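How to work out whether a small wind turbine is worth it at your place

I get asked about this a lot, mostly by people who've seen the one on our hill at Rundalside and fancy one of their own. I love mine, but I'd hate anyone to spend the money on a hunch. So this is how I went about it, with the mistakes left in.

Start with your bills. Dig out a full year of them, because winter and summer are such different animals (ours nearly doubles from November). Add up the units, which are the kWh figures, and divide by 365. Write that daily number on something you won't lose. I put mine on the back of a seed packet and then had to do the whole sum again.

Next, look at the wind you've really got. Online wind maps are fine for a first glance, but they know nothing about your neighbour's barn or that row of poplars. Walk round on a breezy day with a long ribbon tied to a cane. If it streams out steadily in one direction, lovely. If it flaps and twirls all over the place, you've got turbulence, and small turbines hate that.

If the ribbon looks hopeful, put up an anemometer. That's the little spinning-cup gadget that measures wind speed, and you want one that logs its readings. Get it as close as you can to the height the turbine would be. I had mine on the shed roof for 3 months before Marius Radu came by, laughed, and told me I was measuring the shed. He was right! We moved it to a proper pole and the average went up straight away. Leave it there for a year if you can bear it.

Now for the sums. Every turbine should come with a power curve, a graph showing how much it makes at each wind speed. Ignore the big number on the front of the brochure, that's for a stiff blow you may hardly ever see. Take your logged speeds, sort them into bands, count the hours in each band, and multiply by what the curve says. Parvathi Nambiar made me a spreadsheet for this and it took one evening. My first go came out at 451 kWh for the windiest month, and I was thrilled until I did July.

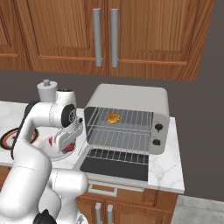
Then think about when you use your power. A turbine doesn't care that it's teatime. If it blows hardest overnight and you're asleep, that electricity goes into a battery, out to the grid or into a hot water tank, and each of those has its own price. We shifted the washing machine and the immersion heater to windy spells and it made more difference than I'd expected.

Ring the planning office before you pay a deposit to anybody. Rules on height, noise and how close you are to the boundary vary from place to place, so ask about yours and get the answer in writing. Talk to the neighbours too, ideally with cake. If you want to feed into the grid, your network operator has to be told as well, and their form is the slowest part of the lot.

Last thing, get at least two quotes and ask each installer what servicing costs over 20 years, plus who comes out if a bearing goes. One of mine hadn't put servicing in at all. I went with the other one.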